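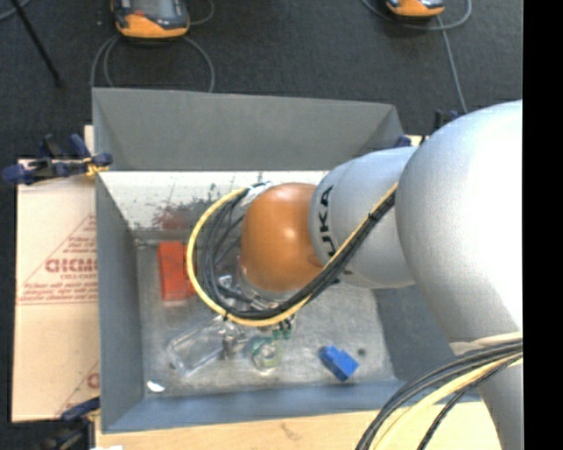 Figure 3. Arm over a metal bin with mixed items. Clamps hold the bin to the work surface.

3. Planning and budgeting for a bin picking cell

Complete this section before you request a quote from Preteck. Most orders that come back for changes are missing one of the items listed here.

3.1 Before you start

You will need the floor plan of the room, a list of the parts you intend to pick, and the name of the person who can approve spending. Use the Faralis planning sheet supplied with this guide.

3.2 Steps

1. Sort your parts by how they look to a camera. Opaque, brightly colored blocks go in group A. Clear plastic containers, rolls of tape and anything shiny go in group B. Quote requests with group B parts need a sample box.

2. Measure the bin inside and outside. Write down the wall height and the slope of the sides. The gripper must reach the floor of the bin without the wrist touching a wall.

3. Choose how the bin will be held. Budget for clamps even if the bin is heavy. A bin that shifts by 12 mm must be taught again.

4. List the cables that run along the arm to the tool. Enter the length of each one with enough slack for the wrist to turn fully. Order one spare of each cable with the arm. Spares ordered later ship separately and are charged at the single-item rate.

5. Enter the hand controllers. Each arm needs its own. Allow a place to set them down that is out of the arm's reach.

6. Add the fixed costs from Table 2. The Lerneck mounting kit is $478 and the cable dressing kit is $343. Neither is included in the price of the arm.

7. Add installation time. Plan on around 40 hours for a first cell, including operator training. If the work must be done on a Saturday, tick box 9 on the sheet.

8. Have the sheet signed and send it to Halina Kaczorowski in Planning. Questions about grippers go to Kasun Siddiqui.

CAUTION: Do not buy a table by its load rating alone. The rating is for a still load, and a moving arm puts much more on the frame. Ask for the dynamic figure in writing.

CAUTION: Cables that loop below the wrist can catch on parts or on the bin edge. Check the full range of motion before the first automatic run.

NOTE: Scratches and scuffs on a metal bin floor do not affect the warranty. If you plan to replace bins on a schedule, enter them under running costs, not equipment.

NOTE: Wróbel bins use a different clamp width. See section 5.2.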